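Tarkis: a transcribed corpus of handwritten allotment and garden diaries

August 2024
By Dwynwen Prydderch and Trilok Saxena

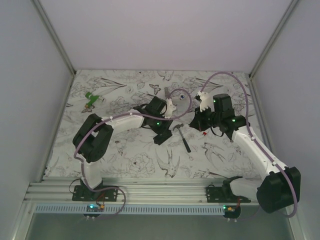

Tarkis is a text corpus of garden diary entries, transcribed from handwritten notebooks and aligned to a small set of fields (plant, task, weather, pest, yield). It was built for work on spelling variation and date normalization in informal writing. Release 2 replaces release 1 in full. The two should not be mixed, as entry identifiers were reassigned.

Contents

The corpus holds 491 notebooks from 110 writers. Each notebook is one directory containing a plain text transcription, a metadata file and a table of field annotations. Page scans are not distributed. Requests for scans go to the contact address in the footer and are decided writer by writer.

Directory layout:

notebooks/ -- one directory per notebook, named by writer and sequence
writers.csv -- one row per writer, with region, decade of first entry and consent level
plants.csv -- the plant name authority list
splits/ -- train, dev and test lists
CHANGES.txt -- differences from release 1

All text is UTF-8 with Unix line endings. Tables are comma-separated with a header row. Empty cells mean "not recorded". A value of "none" means the writer stated that there was nothing to record, for example "no slugs today".

Source material

Most notebooks came through the Berkum seed exchange, whose members were asked by letter whether they had kept diaries and would lend them. The Ó Súilleabháin family papers supplied 36 notebooks by three writers across two generations. They are the longest continuous run in the corpus and are all in the training split.

Writers are mainly from Ireland and Wales. Entries are in English, with Irish and Welsh words left as written and tagged at the token level. Notebooks written mostly in either language were set aside for a later release.

Transcription

Transcribers worked from scans at 300 dpi. Spelling, capitals and punctuation were kept. Line breaks were kept. Page breaks are marked with a line holding only the page number in square brackets. Struck-out text is enclosed in double tildes where legible and replaced by [del] where not. Uncertain readings are followed by [?].

Drawings, bed plans and pasted seed packets are marked [fig] with a short note. A bed plan that carries plant names has those names transcribed below the marker, reading left to right and top to bottom. Bird and butterfly sightings written in the margins are treated as ordinary text and carry the tag "margin".

Each notebook was transcribed once and checked once by a different person. Kevin Scanlon settled disagreements on wording. Fiachra Heffernan settled those on plant names and Irish-language tokens.

Annotation

Five fields are annotated at entry level:

plant -- identifier from plants.csv, or "unlisted"
task -- one of sow, plant, thin, feed, prune, harvest, clear, other
weather -- free text span, not normalized
pest -- free text span, with a normalized name where one is clear
yield -- quantity and unit as written, plus a metric value where conversion is possible

An entry may carry several values in any field. Values in the plant and task fields are linked by row, so that "sowed leeks, pulled the last beets" produces two rows and not one.

Yield conversion is the weakest field. Writers use buckets, trugs, "a good boiling" and other household measures. These are left unconverted. Pounds and ounces are converted. Stones are converted only where the context rules out literal stones, a distinction that caused more trouble in the potato entries than expected.

Dates

Many entries give a day with no month, or a month with no year. The field date_written holds the string on the page. The field date_iso holds the resolved date, and date_basis gives the evidence: "explicit", "sequence" or "external". The last covers dates fixed by a mention of a storm, a church feast or a sports result.

Release 1 contained an error in which undated entries following an April heading were all resolved to the first of the month. This affected yield and sowing counts for spring. It is corrected here -- results computed from release 1 should be rerun.

Splits

Splits are by writer. No writer appears in more than one split. Members of the same household were kept together, as they often share abbreviations and sometimes wrote in each other's notebooks.

Software

Transcription was done in Destine, an in-house line editor that is not part of this release. The reader script in tools/ needs only the Python standard library. It loads one notebook at a time and yields entries in page order. Oisín Duggan maintains it.

Known problems

Two hands appear in several notebooks without a clear change point. The writer field then names the notebook's owner.

Latin names are rare and often wrong. They are transcribed as written and are not used to assign plant identifiers.

Place names below town level have been replaced with [place]. Personal names have been replaced with [name], apart from plant varieties named after people. Some replacements removed variety names by mistake. Reports of these are welcome, with notebook and page number.

Terms

Research and teaching use is permitted. Redistribution of full notebooks is not. Short quotations may be published with the notebook identifier. Writers at consent level B have asked to see quotations before they are printed; allow time for this.

Contact: the Tarkis maintainers, via the project issue list | © 2024 Tarkis | Back to top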